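Notas para la charla "Dormir fuera de casa por primera vez"
Encuentro de familias, biblioteca de Jiltton
Ponente: Yolandi Zwane

Saludar con calma y esperar a que se sienten los del fondo, que siempre llegan con el café en la mano. Dar las gracias a Lovisa Myklebust por la sala y por haber traído las sillas pequeñas. Decir que tenemos unos 15 minutos y luego charla abierta, y que si alguien tiene que salir a por un niño, que salga tranquilamente.

Empezar por mi propia historia. Tenía siete años, casa de mi tía, una cama altísima y un reloj de pared que sonaba cada media hora. A las dos de la madrugada llamé a mi madre llorando y vino a buscarme en zapatillas. (Pausa, aquí la gente suele reírse.) Contar que tardé mucho en volver a intentarlo, y que lo que más recuerdo es que en el coche no me riñó nadie.

Primera idea: la edad. Me lo preguntan siempre y siempre contesto lo mismo, que depende del niño y de la casa. Hay criaturas de cuatro años que duermen donde los abuelos como troncos y otras de diez que lo pasan fatal, y las dos cosas entran en lo normal. Preguntar a la sala quién lo ha probado ya. Dejar que hablen dos o tres.

Segunda idea: ensayar. Una siesta en la otra casa, una cena con pijama y vuelta a dormir a la propia, una visita al baño con la luz apagada para saber dónde está el interruptor. Mencionar lo que hizo Glykeria Zervas con sus mellizos en febrero: acamparon en el salón de casa toda una noche, con mochila y linterna, y al fin de semana siguiente se fueron con los primos tan contentos.

Tercera idea: la mochila. Que la prepare el niño, aunque meta tres libros y ningún calcetín. Ya pondremos nosotros los calcetines. Y algo conocido para la cama, lo que sea: un muñeco, una funda de almohada, una camiseta usada de papá. 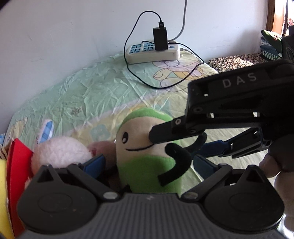
Un compañero de cama verde y beige, con su sonrisa bordada.

Insistir en que el muñeco no se lava la víspera, por favor. El olor también viaja.

Cuarta idea: la llamada. Acordar antes si habrá llamada de buenas noches y a qué hora. A unos les calma y a otros les despierta toda la pena de golpe. Si hay que ir a buscarlos, se va, sin discursos, y se prueba otro día.

Preguntas. Si sale lo del pipí nocturno, contestar con naturalidad y recordar que conviene avisar a la otra familia en privado. Si sale lo de los campamentos, pasar la palabra a Stuart Inskip, que trae las hojas de inscripción. Recoger las sillas pequeñas al terminar.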